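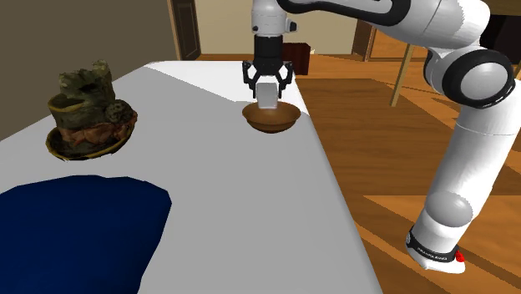 A robot arm holding a small white cube just above a round wooden bowl.

What is a contract?

A contract is a promise that the law will enforce. Most promises are not contracts. If you tell a friend you will save them a seat at lunch and then forget, your friend may be cross, but no court will do anything.

For a promise to become a contract in England and Wales, 4 things are normally needed.

Offer. One person says clearly what they will do and what they want in return. "I will sell you this bicycle for £30" is an offer. "I might sell my bicycle one day" is not, as it does not say when or for how much.

Acceptance. The other person agrees to exactly that offer. If they reply "I will give you £20", they have not accepted. They have made a new offer, called a counter-offer, and the first offer has ended.

Consideration. This is the lawyers' word for what each side gives. In the bicycle sale, one side gives a bicycle and the other gives money. A present has no consideration, so a promise to give one is usually not a contract. (It can become binding if it is written in a special document called a deed.)

Intention. Both sides must mean the agreement to be a legal one. Courts usually assume that businesses do mean this and that families do not. Pocket money is a family arrangement.

Does it have to be written down?

Usually not. A spoken contract counts. You make a contract when you buy an apple, even if you say nothing at all. Some agreements do have to be in writing, such as the sale of a house. Writing is useful in other cases too – it shows later what was agreed.

An example

Hema Arumugam runs a bakery in Hodlow. She agrees to buy 500 paper bags from a firm called Vasora, to be delivered in November. Only 101 bags arrive. Vasora has not done what it promised. This is called a breach of contract.

Hema can ask Vasora to send the missing bags. If it does not, she may buy them from another firm, Vinitz, at a higher price. She can then claim the extra cost from Vasora. Money claimed in this way is called damages. Its purpose is to put Hema in the position she would have been in if the promise had been kept. It is not meant as a punishment.

Hema must also act sensibly. If Vinitz sells plain bags at a fair price, she should not buy gold ones and send Vasora the bill.

Can children make contracts?

In England and Wales a person under 18 is called a minor. A minor can make contracts, but many of them cannot be enforced against the minor. The main exceptions are contracts for necessaries, meaning things the minor really needs, such as food or clothes, and contracts of work or training that are good for the minor overall.

Words to remember

Party: a person or firm that has made a contract.
Term: one of the things agreed in a contract.
Breach: failing to do what the contract says.
Damages: money paid to make up for a loss.
Minor: a person under 18.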